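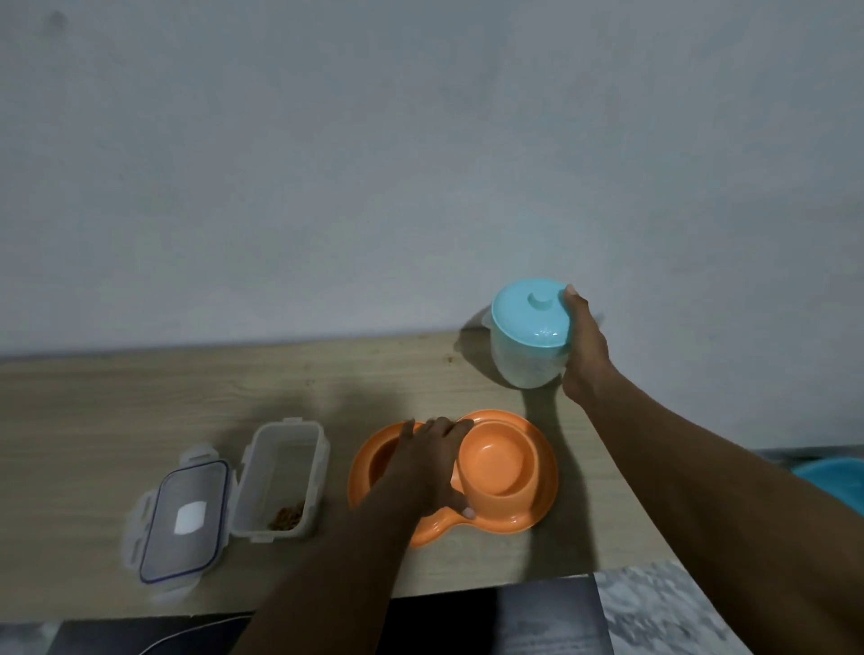

Write the rule so a tired person can follow it

Asnakech Ejigu keeps the recording handbook at Sotberg, where people do household chores so that robots can learn from them. It runs to 22 pages, and she will happily talk you through any of them.

"I love this stuff!" she says. "People think standards are the dull part. Then they watch two clips of pet feeding, one where everybody agreed what 'start' means and one where they didn't, and they get it right away."

Feeding is one of her favorites. There's kibble, a double bowl, containers with lids, and two hands that both need something to do. The handbook gives it a full page, and most of that page is about hands. If one is working, the other should steady something or stay out of the way.

"Steadying is a skill," Ejigu says. "You do it all day at home and never think about it. A robot has to get it from somewhere, so we ask people to do it the way they would in their own kitchen, just a little slower."
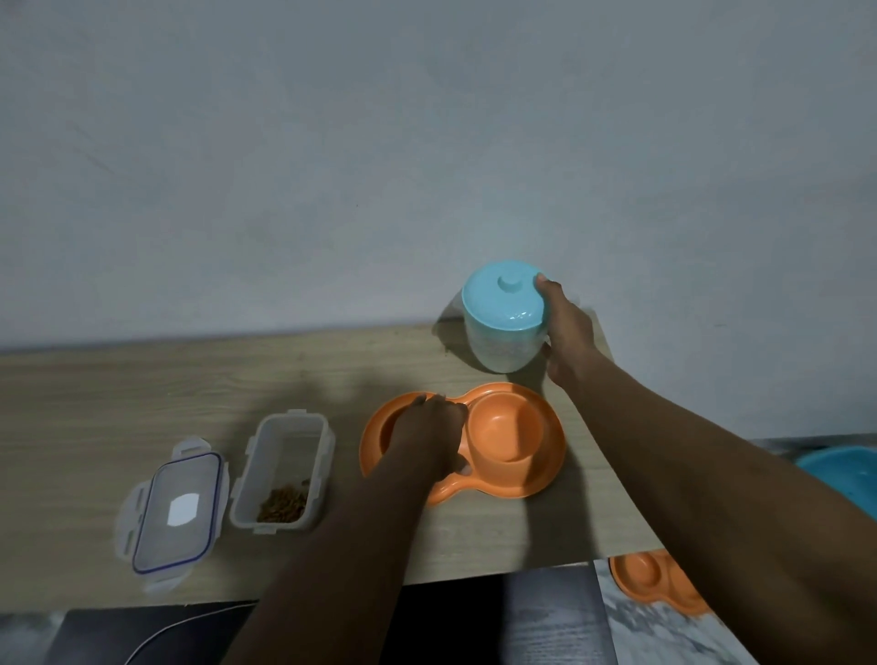 One hand on the canister, one on the bowl.

Lids got a rule of their own in June, after a review of 501 feeding clips. An open box needs its lid laid flat on the table, where the next person checking the clip can find it. Before that, lids went into laps, under elbows, anywhere.

She is just as keen on what the handbook leaves out. An early draft told people which fingers to use. "Terrible idea, my idea," she says, laughing. "Everyone looked like they were defusing something. We took it out and the movements got so much better."

Her team's other project, Zamani, is a shared word list for labeling. Is it a bowl or a feeder? A canister or a jar? The list has 358 entries so far, and she argues over new ones with real pleasure.

What would she tell a group writing its first handbook? "Do the task yourself, at four in the afternoon, when you're worn out. Whatever you skip, go back and look at how you wrote it."

She is rewriting the page on pouring next.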